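How close can people be when a two-armed robot is handling objects on a table?
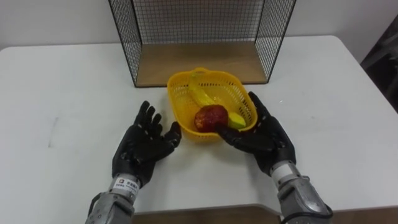 Question from Miyuki Sasaki

Hello everyone! We're writing the house rules for our bench at Tanabe (two arms, five-fingered hands, mostly fruit and baskets) and I'm stuck on one line. Can a person reach in to straighten the basket while the arms are paused, or should power be off first? Our draft says to stand 800 mm back, but I can't find where that number came from.

2 answers

Nikola Papadopoulos
Please don't treat a pause as a stop — a paused arm may still have its motors live. Ours at Zedside is: protective stop, look at the status light, then reach in, and whoever reaches in carries the pendant. As for the 800, work it out again from your own stopping time and arm reach. We started at 1000 and kept it. Have a read of ISO 10218 and ISO/TS 15066 too, and write your risk assessment before the rules, which I'm afraid we did backwards. Pinch points at the fingers deserve their own paragraph!

Sachiko Shibata
we just put tape on the floor, works fine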